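Comparing grippers on cloth: handout 2
Posted Dec 24, 2019

So, where were we? Last time I left you with rigid parts, where pretty much any gripper will do if your pose estimate is decent. Cloth is a different animal (and much more fun!), and it's where the two grippers on our bench part company.

The Bruvent is the stiff one with short parallel fingers. The Clilletti has softer pads and opens wider, but it's slower to close, and you'll notice that when you run a long batch. I drove both from the Onon controller with the same approach speed, so please keep that fixed when you do yours or we can't compare anything.
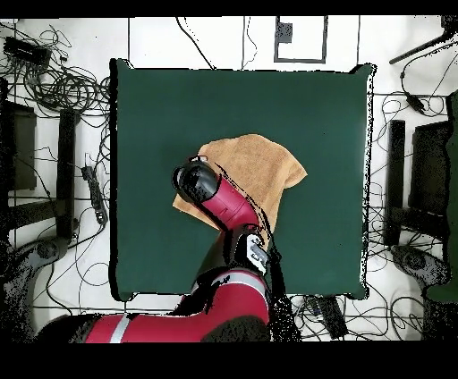

A towel is my favourite test piece, by the way. Terry cloth is thick enough to show up in the depth data and floppy enough to make every grasp different. Drop it on the table any old how, don't smooth it out, and let the planner choose a raised fold or a corner. I did 121 grasps per gripper in September and I'd like you to do the same, yes, all of them.

A word on depth: expect it to break up round the arm's joints, with speckly dark patches. Mask the arm out before you look for cloth, otherwise the planner will happily go for its own wrist. My mask script trims anything nearer than 600 mm and further than 700 mm from the camera, which suits my mounting height and probably not yours.

Write down every miss, including the ones where the fingers only brush the pile. The log sheet follows the Guerreiro layout from handout 1.

12 shares | 2 comments

Related notes
Handout 1: Rigid parts and pose error
Calibrating a camera over a table
Soft pads, hard pads

Contact | Back to top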